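3.2 Where people say their things are

I'll admit I went into this part of the study expecting to write about kitchens. I'd asked 138 households in Estthorpe to keep a diary of every time they hunted for something at home (keys, stamps, the good scissors, you name it), and I figured the kitchen would win by a mile. It didn't! The hallway did, and mostly because of one piece of furniture, the small cabinet near the front door that everybody seems to own and hardly anyone can list the contents of.

The diaries ran through April and gave me a little over 1,000 entries. I threw out the ones where the person was looking for a pet, which left plenty. Each entry had a guess ("top drawer, left") and then the place the thing turned up, and I coded both using the room scheme from Goel, with 2 extra codes of my own for coats and cars.
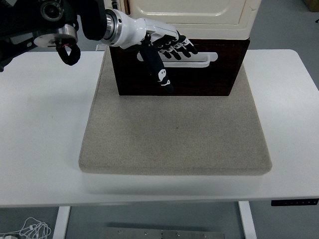 Santosh Nigam

Figure 4. A cabinet with a white drawer handle and a cream-colored upper section.

Closed storage is where the guesses got bad. When something lived on an open shelf, people mostly walked right to it, even in very messy homes. Put the same kind of thing behind a drawer front and they'd try two or three spots first, often going back to one they'd already checked (I do this too, with batteries). One woman wrote "not in the drawer" four times in a single entry, and then found her passport in the drawer.

Labels helped less than I'd hoped. A few homes had labeled everything years ago and then let the contents drift, so the label sent them the wrong way. I come back to those homes in Section 4, along with the shared apartments, where the diaries get a lot more heated.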